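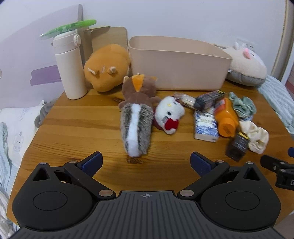 Fig. 1. Mixed small goods on a wood tabletop: plush toys, a bottle, a storage bin, small packaged items.

RETAIL STOCK CONTROL, UNIT 4
Sorting and slow stock (notes to go with the lecture, bring to lab)

Last time: receiving, checking against the packing slip. Today what happens after the carton is open.

SKU = one item, one size, one color. Blue bear and brown bear are two SKUs even if the shelf tag says "bear." People lose points on this every year.

Category first, then SKU. Don't try both at once. Mixed cartons are the worst for this, toys next to drinks next to wrapped stuff, all different margins and different shelf life.

Three questions per item
- does it expire
- does it sell by season
- can it be sent back to the supplier

Toys: no, sort of, usually no. Bottled goods: check the label. Packaged snacks yes, yes, depends on contract.

Turnover
Cost of goods sold divided by average inventory at cost. AT COST, not retail price. Average = opening plus closing, over two. Fine for class, real stores use monthly numbers.

Worked case, Messina gift shop (from the reader)
Opening plush stock 97 units, closing 97, so average is 97. Sold 20 in the year. In units, 20 / 97 = 0.21 turns. Terrible. Means nearly five years to clear the shelf at that rate. Shop thought plush was doing fine becuase the shelf always looked full. A full shelf tells you nothing about sales.

Same shop, snacks: sold 928 units, average stock 116. 928 / 116 = 8 turns. Much better, but check write-offs before you celebrate.

Dead stock
No sale in 12 months, our definition. Cullus reading uses 6, so say which one you are using on the exam. Options: mark down, bundle, return, donate, write off. Bundle works okay if the other item moves by itself. Mark down early and small, late and big costs more. Graph on slide 20.

FIFO vs. what really happens
FIFO on paper, but shoppers take from the front and staff load from the front. So the back row gets old. Rotate when you restock, old to front. Non-dated goods too, packaging fades.

Count sheets
Use the Zider layout, not the old one. Columns: SKU, location, count, recount, initials. Recount is done by a second person who does not see the first number. If they differ, third count, don't average. Empty slot gets a zero, never a blank.

Lab is in the Ceduseo building, ground floor, 4 p.m. Pencil. Groups of two.

For next time
Read the Cullus chapter on reorder points, skip the part on saftey stock formulas, we do that in July.
Problems 1 to 4. Show the average step or no credit.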